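Paper Crafts on the Deck: a term project on making and keeping a small outdoor craft table

Final report, Nutham College, Creative Practice course
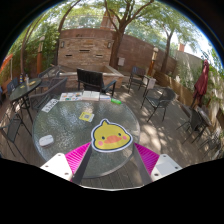

I should begin by saying that I didn't set out to write about a table. My first proposal was for a set of children's paper characters, to be drawn, cut out and mounted on backing card, and the place where I made them was going to get one line at the end. By the second week I was spending as much time thinking about where to put things down as I was about the drawing, and my tutor kindly suggested that I let the project follow my attention. So the report covers both: the cutouts themselves, and the outdoor table where most of the work was done.

Background

Our house is small and there is always someone wanting the kitchen table. The patio set on the deck was going spare for most of the day, and it is a nice place to be if the weather is at all reasonable. The table is round, with a rippled glass top, and there is a black slatted armchair that goes with it. My family bought the set years ago and I had never given it a second glance except to eat a sandwich at it. I am very fond of it now.

I had read a good deal about craft rooms before starting, and nearly everything I found assumed a big rectangular bench against a wall with shelves above it. I wanted to know how far a person could get with a round table and no walls at all.

The characters

The project was to have a family of animal heads for a picture story called Gromisura, which is the name of an island I made up for my little cousins. The duck came first and is still the one everybody likes. The head is yellow with a small pointed tuft on top, and it has a wide orange bill, pink cheeks and two small dark oval eyes. I gave it a dark blue-grey outline with a white border outside that, and I would recommend this to anyone making cutouts. With a white border you can let the scissors wander a little and the drawing doesn't suffer for it. My earliest tries had no border, and every wobble showed along the cheek.

The tuft was the difficult part. It is so small that turning the scissors round it tended to bend the tip, and I got through several copies before I learned to cut in towards the head from both sides and leave the very point until last. Turning the paper and keeping the scissors still was a great help too – I am told this is the first thing they teach you in primary school, but I must have been away that morning.

I drew 14 heads altogether. I kept six for the story, and the rest went into an envelope because I couldn't bear to throw them out.

Working on glass

Rippled glass is a lovely thing to look at and a slightly awkward thing to work on. I found very quickly that I couldn't draw directly on top of it, as the pencil picks up the bumps and you end up with a sort of rubbing of the table. A pad or a thick book underneath solves this. For cutting it hardly matters, as the work is up in your hands.

The other thing is the light. The ripples catch it and sparkle, which is cheerful first thing and quite tiring by the middle of the day, particularly if you are trying to judge a pale yellow against a slightly less pale yellow. I moved most of my colouring to after 4 o'clock and was much happier. I also got into the habit of putting a plain sheet down wherever I was comparing colours.

In the glass's favour, it wipes clean beautifully. Glue that had been left overnight came away with a damp cloth, which I can't say for our kitchen table.

Where things go on a round table

I began by treating the table as though it had a front and a back, and that was my mistake for a good fortnight. Things I put at the back ended up on the far side of the curve where I couldn't reach them without standing up. Things at the side slid gradually towards my elbow.

What I came to in the end was a simple arrangement of the rim for keeping and the middle for working. Reference sheets, booklets and anything thick went along the edge, and the piece I was busy with had the centre to itself. It sounds terribly obvious written down. It does mean you have to be quite strict about small items, such as labels and loose strips of paper, which have a way of drifting inwards over a morning.

I tried a plastic tray from the Carbone range for the small things and gave it up, as it took up nearly as much room as the things did. A shallow Pradedo box file was better, and it had the advantage of a lid when the breeze got up.

The breeze

This deserves its own heading. A cutout on thin paper will travel a surprising distance across a deck, and the gaps between the boards are exactly the wrong width. Mounting the heads on card made the biggest difference. For loose sheets I used whatever was heavy and to hand, and a thick book again turned out to be the most useful object in the whole project.

Time and cost

I had allowed myself 10 sessions and used all of them, with a few evenings besides. I spent very little, mainly on card and a new glue stick. The written story that goes with the heads came to around 3000 words, which is rather more than my cousins will sit still for, and I am cutting it down at the moment.

What I would change

I would put a cushion on the chair, to begin with. The slats are fine for half an hour and less fine after that. I would also mount each head as soon as it was cut, instead of saving them up for one long gluing afternoon in which I managed to stick two of them to each other. And I would like to try a darker cloth over half of the table, so that there is one calm patch for colour work and the rest can sparkle as much as it likes.

The remaining heads for the story are drawn but two still want their borders going over. I hope to have the whole set ready to hand in with the shortened text before the end of term.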